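Can a machine do the tidying up yet, or are we still the machine?

tresholm_tim
Posted in Home & Workshop Automation, January

I've been putting off this question for a while, mostly by doing the washing-up.
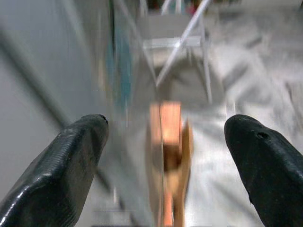

My view is that we're close on picking things up and nowhere on knowing where they go. A decent arm with two fingers can get hold of a block-shaped thing. Ask it to clear a bench at the end of a shift and it'll want a lie down. Has anyone here got one earning its keep?

mrs_sprocket
Define earning. We trialled a Zein arm at the shop for sorting offcuts. It did 400 pieces overnight and put 90 of them in the wrong bin, with great confidence. My nephew has a similar record but he also makes tea.

nalar_owner
That's a setup problem. My Nalar does the same job and I check the bin once a week, if I remember. Fix your lighting and slow the arm down. People run them flat out and then complain that the camera sees soup.

mrs_sprocket
We did slow it down. Then it was slower than the nephew.

gluepot
Shop floor, fine, everything's the same shape and bolted where you left it. Houses are the trouble. Cloth especially. I'd take any robot seriously that could change a duvet cover without ending up inside it.

nalar_owner
I've been inside one myself, so that's a high bar.

tresholm_tim
@gluepot agreed on cloth. Even a creased tablecloth under the thing you want seems to put them off. The Hesisine lot claim theirs folds towels now. Four minutes a towel, last I read.

gluepot
4 minutes is fine if I'm asleep. I don't need it quick, I need it not to wake me up by dropping the iron.

oldbelt
Disagree with most of this. I've had a machine do my laundry since I left home, it's called a washing machine, and it doesn't have fingers. Build the job round the machine and stop trying to copy hands.

mrs_sprocket
And who empties it?

oldbelt
I do. It takes me two days to get round to it.

tresholm_tim
Right, so that's the bit I'd like the arm for. Anyone got a price on the Hesisine?

nalar_owner
490 a month to rent, plus delivery. Bring your own towels.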